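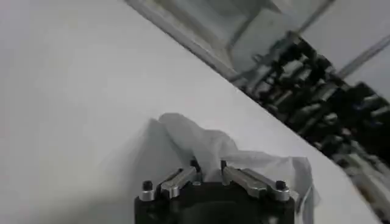 Rekha Annamalai wrote in to ask why her sourdough starter guide skips straight to feeding when the thing that tripped her up was picking the jar, and she wondered if I could start further back. Fair enough, Rekha! So this section of the Koo starter guide now begins with the jar, and the feeding steps come after it. If you already have a jar you like, jump down to step 4.

Section 2: Setting up your starter

What you need

A glass jar with straight sides, a kitchen scale that reads in grams, whole wheat flour, plain white flour, water, a rubber band and a spoon with a long handle. I use the Koo jar (it's the one the guide comes with, after all) but I kept my first starter in an old pickle jar and it did fine once the smell washed out. That took a few tries.

Steps

1. Wash the jar in hot soapy water and rinse it well. You don't need to boil it. I boiled mine for years and the only thing I got out of it was a cracked jar.

2. Weigh the empty jar without its lid and write the number on the bottom with a marker. You'll be so glad you did this later, when you're half awake and trying to work out how much starter is in there.

3. Take the rubber seal off the lid and put it in a drawer. The lid should sit loosely on top.

Caution: Never clamp the lid down on an active starter. The gas has to go somewhere, and glass is a bad thing to have go everywhere.

4. Put 30 grams of whole wheat flour and 30 grams of water in the jar. Stir until you can't find any dry bits, and scrape down the sides.

5. Slide the rubber band around the outside so it lines up with the top of the mix. This is your starting line.

6. Leave the jar somewhere warm, out of the sun. I aim for 74 degrees, and in my house that means the top of the bookcase in November and pretty much anywhere in summer.

7. The next day, stir it, take out all but 20 grams, and add 30 grams of flour and 30 grams of water. Use half whole wheat and half white from here on. Move the rubber band to the new level.

8. Repeat step 7 every day at the same time. I do mine at breakfast (coffee first, then the jar).

Note: You may see a big burst of bubbles early on and then a couple of very quiet days. Please don't throw it out! The early bubbles are mostly other bacteria having a party, and the yeast needs more time to get going. Montri Kaewsai sent me a sad message after dumping two starters in a row at exactly this point. His third one is still alive and makes better pizza than mine does.

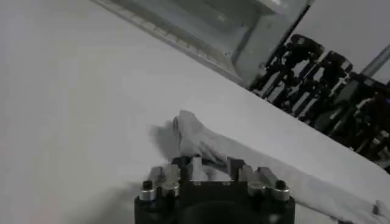

Can I use water straight from the tap?

Most tap water is fine. If yours smells strongly of chlorine, fill a pitcher the night before and leave it on the counter uncovered, then use that. Some towns treat their water with chloramine, and that doesn't fade by sitting out, so in that case go with filtered or bottled water for the first couple of weeks.

9. Start checking for rise once it gets lively again. You're looking for the mix to double above the rubber band between feedings, and to do it 3 days in a row. One good day doesn't count, however exciting it is.

10. When it's passed that test, feed it in the evening and bake with it when it's at its highest. In a cool kitchen that may be the next morning. In a hot one you might need to set an alarm.

Caution: Pink or orange streaks, or anything fuzzy, means the whole jar goes in the trash. Don't scoop around it. Gray liquid on top is a different matter, it's just hungry, so pour it off or stir it in and feed as usual.

Keeping it in the fridge

Once it's strong you can feed it, give it an hour on the counter and put it in the fridge with the lid still loose. I feed mine every Saturday. If you forget for a week or two, take it out and give it a couple of room temperature feedings before you bake.

Note: Don't pour extra starter down the sink. It sets like glue in the pipes. Mine goes into pancakes, and the recipe is in Section 5.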